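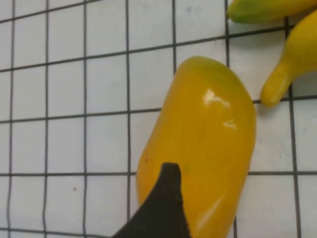 Re: [indie-papers] Postal rates and the Zistthorpe print run

Quick one from me, on deadline so sorry for the mess.

On 6 February 2023 the Zistthorpe Courier wrote:

> We have had notice from Miettinen that the print contract won't be
> renewed on the old terms. Minimum run goes up to 565 copies, and they
> want 90 days' notice for any change in page count. We mail most of
> ours to subscribers out of town. Has anyone moved printers lately, or
> gone fortnightly? Would rather not drop the paper edition, our older
> readers won't follow us online.

We were with Miettinen till January. Same letter, near enough. Rang them and got the notice period cut back for page count but not for colour, so ask. Don't just sign it.

We're with Plondorex now. Print quality fine, a bit grey on the photo pages. Delivery has been late 2 times, both times the truck and not the press. They'll do small runs but you pay for plates seperately, read the quote right through.

Fortnightly - we tried it for six issues. Lost the funeral notices and most of the church listings, which were paying for the back page. Went back to weekly. Your neighbourhood might be differnt.

For the mailing labels we use Zarnari. Clunky, but it sorts by postcode and the post office stopped knocking our bundles back.

Also is anybody putting in a joint submission on the council public notices thing? If they go website only that's a big chunk of our revenue gone, and yours I'd think. Happy to add our masthead if someone else drafts it.

Can send you the Plondorex rate sheet off list. Got to go, page 3 still has a hole in it.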